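How to descale a kettle without buying anything clever

Windell has hard water, the kind that leaves a beach in your mug. If your kettle sounds like gravel, set aside an evening.

1. Half fill it with equal parts white vinegar and water. Boil, switch off, and leave for an hour. Open a window.

2. Sort out something else to drink in the meantime. 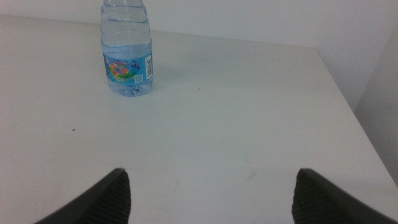
3. Tip it out, then boil and empty twice with fresh water. Joaquim Baptista of Lonholm swears by three times — he also irons tea towels.

4. Rinse the spout filter under the tap and rub off any flakes with an old toothbrush.
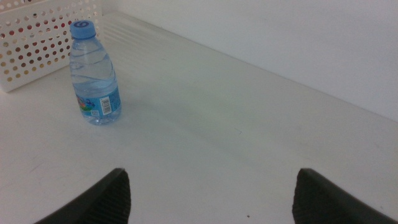 Bottled water, blue cap on.

Repeat every 18 weeks, or when the gravel returns.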